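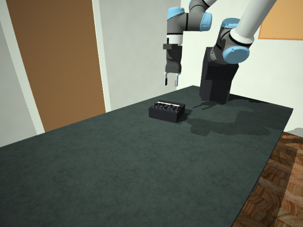 Relatório de progresso à Fundação Dahlgren
Programa de basquetebol juvenil do Clube Irnik
Sexta-feira, 9 de junho

Começamos pelo que mais nos alegra: as duas equipas novas já jogam! Quando vos escrevemos em março, as sub-14 femininas ainda treinavam em meio campo, emprestado pelos seniores, e os sub-16 masculinos tinham perdido os primeiros cinco jogos da época. Desde então, as raparigas disputaram a fase regional completa e os rapazes ganharam quatro dos últimos sete encontros, incluindo uma vitória fora contra o Lirkard que ninguém do nosso lado esperava (perdíamos por onze ao intervalo).

Treinos
O plano previa duas sessões por semana para cada escalão e conseguimos cumpri-lo, tirando a semana em que o pavilhão de Fotdale fechou por causa do telhado. Nessa altura fizemos o trabalho físico no parque e uma sessão teórica sobre defesa à zona, que correu tão bem que pedimos aos treinadores para a repetirem no outono. O grupo de iniciação, aos sábados de manhã, cresceu mais depressa do que contávamos e foi preciso dividi-lo em dois turnos. Os mais pequenos saem de lá encharcados e a perguntar quando é o próximo treino, e alguns pais já ficam a arbitrar os jogos de três contra três.

Resultados desportivos
As sub-14 terminaram em quinto lugar entre nove equipas. O lançamento exterior continua fraco, mas o ressalto defensivo melhorou imenso e a equipa passou a sofrer muito menos pontos de segunda oportunidade. Os sub-16 ficaram em sexto, com um jogo em atraso contra o Dahlgren B que só se realiza no fim do mês. Perdemos demasiadas bolas contra pressão a campo inteiro, e é aí que vamos insistir na pré-época.

Contas
Da verba de 2.867 euros atribuída para este período gastámos 1.716. A maior parte foi para inscrições, seguros desportivos e deslocações; o resto pagou bolas de tamanho 6 e coletes de treino. Outros 400 euros estão reservados para o curso de arbitragem de setembro, em que se inscreveram jogadoras e jogadores dos dois escalões. O saldo fica para os transportes do torneio de verão. As faturas seguem por correio, com o mapa de despesas já no vosso modelo novo.

O que correu pior
Os horários. O treino das sub-14 à terça acaba tarde e as que vivem do outro lado do rio perdem a última camioneta. Temos resolvido com boleias, mas não queremos começar outra época assim e já pedimos à câmara uma troca com o futsal. Falta-nos também um segundo treinador certificado para os sub-16.

Até setembro
Torneio de verão em Fotdale, com as duas equipas inscritas e, pela primeira vez, uma equipa mista de iniciação. Captações nas escolas na segunda semana de aulas. Gostávamos muito que viessem ver um jogo: a final do torneio é ao fim da tarde, a entrada é livre e guardamos-vos lugar junto ao banco.

A direção do Clube Irnik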